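Parora is a hand-held gripper kit for recording how people pick up and move everyday objects, so that robot arms can later be trained to do the same. It is made by Auer, a small hardware firm in Gelton, and was designed by Angus Morrison. The kit is sold in pairs, one gripper for each hand, and it needs no robot at all during recording.

Design

Each gripper has two parallel fingers driven by a simple linkage. The operator squeezes a handle and the fingers close, which makes the tool wonderfully quick to learn: most new users are working with both hands in under 20 minutes. The pads have fine ridges that help with round, smooth items, long a sore spot for plain flat jaws. Morrison has said that fruit was the test he cared about most, and the pads went through 11 versions before release. 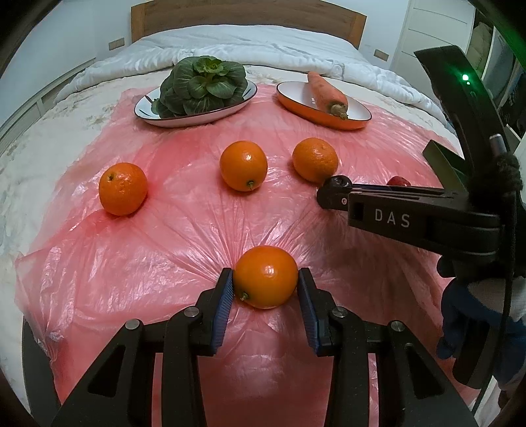 Ridged blue pads closing on an orange during a produce-handling session.

Use

Sessions are usually recorded in ordinary homes, with groceries, dishes and cloth set out on whatever surface is at hand. Soft or crinkly backgrounds are popular with trainers, as they give the learning software a much harder and more useful job than a bare table. The Nanonholm collection, recorded entirely with Parora pairs, holds 3511 sessions and is a delight to browse for anyone curious about robot hands.

Reception

Reviewers have praised the light feel of the linkage and the two-handed setup. The main complaint is tired wrists after long sessions. A revised handle was announced in June.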